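Brellholm Opens Its Reader Comments Digest to Every Small Blog

For immediate release, May

Hi, I'm Rhona MacLeish, and I run Brellholm, the little blog hosting service that started on my kitchen laptop and now has a staff of four (five if you count my sister at tax time). I've got news I've been itching to share! From this month, our comments digest is open to every blog we host, including the ones on the free plan.

If you haven't come across it, the digest is one email a day. It gathers up the comments left on your posts, puts the ones with a question in them at the top, and lets you answer straight from your inbox. No logging in, no hunting through a dashboard for that one reader who wanted your soup recipe in cups. 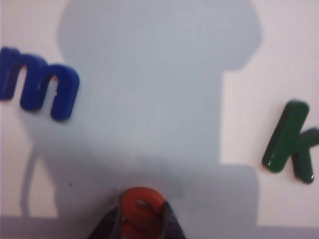
We tried it first with 40 bloggers, mostly people who write in the evenings after work or after the kids are asleep. I figured they'd ask for more settings. What they wanted was a later delivery time, so the digest now goes out at 8 p.m. in your own time zone, and you can move it to the morning if you're one of those people.

Catriona Lamont came up with my favorite part. She writes Ullen, a blog on hill walking and old maps, and she asked if the digest could show her own last reply next to a regular reader's new comment, so she'd remember what they'd been talking about. It took us almost 15 tries to get that to look right on a phone - I stopped being cheerful after the sixth - but it's in there, and I use it every night on my own blog.

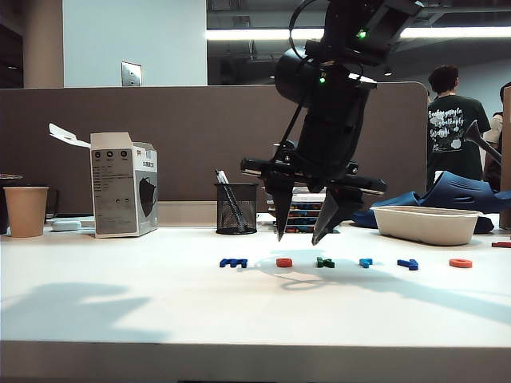 Araceli Valdovinos wasn't sold at first, and told me she worried that answering by email would make bloggers stop visiting their own comment sections, where readers talk to each other as well as to the writer. She still thinks so a little. I think she has a point, so every comment in the digest links back to the full thread, and your reply shows up there like any other.

A few practical bits. The digest is off until you switch it on, under Comments in your blog settings. If there are no new comments that day, you won't get an email. Spam is left out, though you can ask for a short list of what got caught. Blogs with more than one writer can send each person only the comments on their own posts, and Zoltán Pálfi has written a help page that walks you through setting that up.

Next on my list is a digest for readers, so they can hear when somebody answers them. I don't have a date for it yet.

Bloggers and reporters with questions can write to me through the contact form on the Brellholm site. Morag Ogilvie looks after screenshots and logos, and she'll get those to you the same day if you ask before noon.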